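Search this unit Search

Unit 2: Setting Out a Small Workspace
Filed under: Course notes, Practical skills, Organising

Reading for this week is the Farías chapter on reach and clearance. Bring your own copy, as the Stollura print room is closed until further notice.

A work surface does its job when the things on it can be picked up without moving other things first. Most of the trouble we see in the Kollodthorpe practical room comes from tables that were tidy at the start of the session and had no plan behind them. Students line everything up along the front edge and then have nowhere to put their hands.

For the exercise, sort your items into two groups. Holders are anything that other things go into: cups, trays, tubs, jars. Loose pieces are what goes in them. Place the holders first, towards the back of the table, and leave the front and centre clear. Loose pieces come second.

Cups are easy to reach into and easy to knock over. A multi-well tray sits low and keeps pieces apart, but long items such as sticks won't lie flat in it and will lean over neighbouring wells. Decide which way they lean before you fill the rest. Colour helps too. Two cups of different colours can be named in a written instruction ("orange cup", "green cup") and the reader won't have to guess which one you mean.
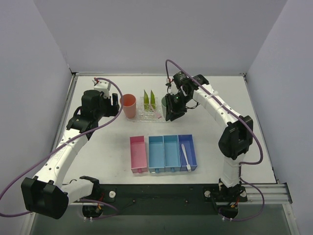

Fig. 1. Cups and multi-well tray at the back of a white table; pink stick leaning across the tray.

Note the order along the back in Fig. 1. The orange cup stands by itself to the left of the tray, and the green cup is at the right end. The two leaf-shaped pieces are upright in the tray, side by side. Copy this order for your first layout, then make a second one of your own using the same items.

Draw both layouts on the Sokside grid sheet. Label every holder and write the colour beside it. Use everyday names and keep them the same on both sheets. If you call something a tray on the first drawing, don't call it a rack on the second.

Allow 30 minutes for the two drawings. The write-up is a separate task, between 1,000 and 2,000 words, and should cover:

- where each holder was placed
- which items were hard to reach
- what you would move next time

Marks are for clear labelling. Neatness of drawing is not assessed. Grid sheets go in the tray by the door at the end of class, and the write-up is submitted through the unit page.

2 comments
Share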